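The Pen Amnesty

Saturday, March 29, 2025

I have reached the age at which a person can be excited about a desk organizer. I'm not proud of it. I read reviews. I measured a drawer I had no intention of using. For a week I had 14 tabs open and every one of them was a small clear box.

The trouble began when Sinan Kırmızıgül came by to borrow a pen. Sinan teaches math two streets over and is the only man I know who still prefers chalk to anything with a cord. He asked for something to write with and I said sure, plenty, help yourself, and waved at the mug on my desk. He tried one. He tried another. He worked his way through the whole mug with the patience of someone who grades homework for a living, and at the end of it he wrote the phone number down with an eyebrow pencil.

So, the amnesty. I turned out every drawer, bag, and coat pocket in the apartment and put anything that claimed to be a writing instrument on the table. Then I got a used envelope and scribbled. Each pen had 15 seconds to make its case. The free ones from conferences went fast. There was a very handsome one from Illesix, a company I worked at for less time than it took to get the pen, and it had never written a word in its life. Out it went. I kept the blue ballpoint, the one with the fancy band on the barrel, which I'd assumed was decorative all the way through and which writes beautifully.

Sinan also left a stick of chalk behind, already worn down at one end. I've texted him about it. He says to keep it, as if I have a blackboard. It's now in the process of being assigned a compartment, and I'm giving it more thought than I gave my last lease.

About those compartments. I went with clear acrylic, on the theory that if I can see the mess I'll be ashamed of it. My old mug was opaque and look how that went. The flaw in the theory is that a clear box on a white table more or less disappears, and I have already knocked it with my elbow while reaching for my tea. My sister, who has one too, says you get used to it. My sister also says you get used to running.

I still haven't decided how to divide things up. Pens in one section, obviously. Scissors probably need their own, on account of their attitude. I had a plan for pencils until I sharpened them all and ended up with two I'd want to be seen with. Rubber bands can go back in the kitchen drawer, where they've been breeding happily for years.

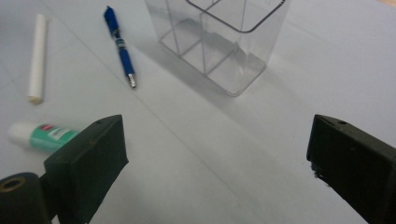

Next weekend I'm supposed to do the cables. I've opened that drawer once, looked in, and closed it again, so I'd call it started. If anyone reading this owns something that charges with a flat gray plug as wide as a thumb, write to me. I have more than 2 of the cords and nothing in this apartment that fits them.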